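Comparing two grippers in simulation: wrist camera or fixed camera for judging grasps?
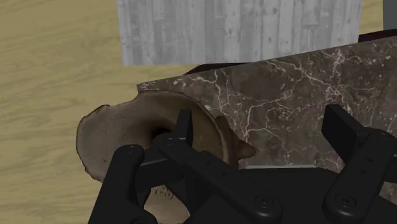
Do both grippers need to be tested with the same camera position?

Keep the camera at the same offset from the fingertips, even if that means a different offset from the wrist flange. Two grippers of different lengths on the same flange mount will give you two different views, and you end up comparing the views.

Posted by Adelmo Valentini
Tuesday, September 11, 2018

Some background on the rest of what I'm trying to settle. I have a simulated kitchen-type setup with a marble surface and a wood floor, and I'm running the same pick routine with two end effectors. One is a black multi-link gripper with articulated fingers. The other is a plain parallel jaw model from the Slaoui library. The arm is the same in both cases and so is the controller, which is the stock position controller with a force limit on the fingers.

The objects are the problem. I'm using a set of scanned shapes with uneven rims and odd bits sticking out, things like a brown bowl shape with a ragged edge and a point on one side. With a finger at the edge of the opening I can't tell from the wrist view whether the grip is going to be any good. The finger linkages take up most of the lower half of the view at that point.

My numbers so far, same object set and same start poses for both:

Linked gripper: 2,814 grasps that held through the lift
Parallel jaw: 2,739 grasps that held through the lift

Both had the same number of attempts. I expected a much bigger gap. A coworker at Rurstead thinks the score is too forgiving and that I'm counting bad grasps as good ones. My questions are:

Should I score from the wrist camera, from a fixed camera off to the side, or from contact data only?
Is the difference above worth anything?
Would you change the finger force limit between the two grippers or leave it alone?

I'm not tied to any of this. If the answer is to throw it out and run it again with a different setup, I can do that over a couple of nights.

flukville_dave

Contact data. Skip the cameras for scoring.

Marta at Holtstead

I did a comparison like this in June with three end effectors, so I'll go through your points in the order you asked them.

For scoring, use the simulator's own state. You have the object pose and the finger contacts at every step, and no camera is going to beat that. What I record is the object pose relative to the palm at the moment the fingers stop closing, then again at the top of the lift, then again after a short shake. If the object has moved more than a set distance between the first and last reading, it counts as a slip even if it never fell. My guess is that your coworker is right and a lot of your successes would be slips under that rule. An object that is hanging off one finger by its rim will pass a "did it leave the surface" test.

Keep the cameras anyway, but use them for looking at failures. Save a still from the wrist and one from a fixed side camera at finger stop. I go through 100 of those per gripper, picked at random from the failures, and sort them into folders by what went wrong. It takes an afternoon. I have found collision mesh errors this way that the numbers didn't show at all. With bowl shapes especially, check that the opening is open in the collision mesh. Many import tools wrap the object in a convex hull by default, and then a fingertip that ought to go inside stops on an invisible lid. It would affect any grasp that puts a finger in the opening, on either gripper.

On whether the difference means anything, you didn't give the number of attempts, so I can't work it out. It also depends on how the attempts are spread over the objects. If one shape accounts for most of the gap, then you have learned something about that shape. Break it down per object before you do anything else. Then repeat the whole run with some 10 different random seeds and see whether the order of the two grippers ever flips.

Force limit: don't give both grippers the same joint torque. On a linked finger the force at the tip changes with how far the finger is bent, so the same torque means different things. Close each gripper on a fixed block with a force sensor in it, at two or three widths, and set the limits so the tip forces match as closely as you can get them. They won't match everywhere.

One more thing on friction. Check what the finger pads are set to. The parallel jaw model I used came with a pad friction value far higher than my other two, and I didn't catch it until the second week.

Adelmo Valentini

Thanks. I checked the collision mesh first and the bowl shape was a convex hull, same with four other objects. I'm redoing those with a proper decomposition and will rerun both grippers with the slip rule. Attempts were the same for each object, I should have said so. Is your shake along one axis or more than one?

Marta at Holtstead

Two axes, one after the other, side to side first and then up and down. Keep it slow enough that the arm controller can follow the path, and log the arm tracking error so you can check that later.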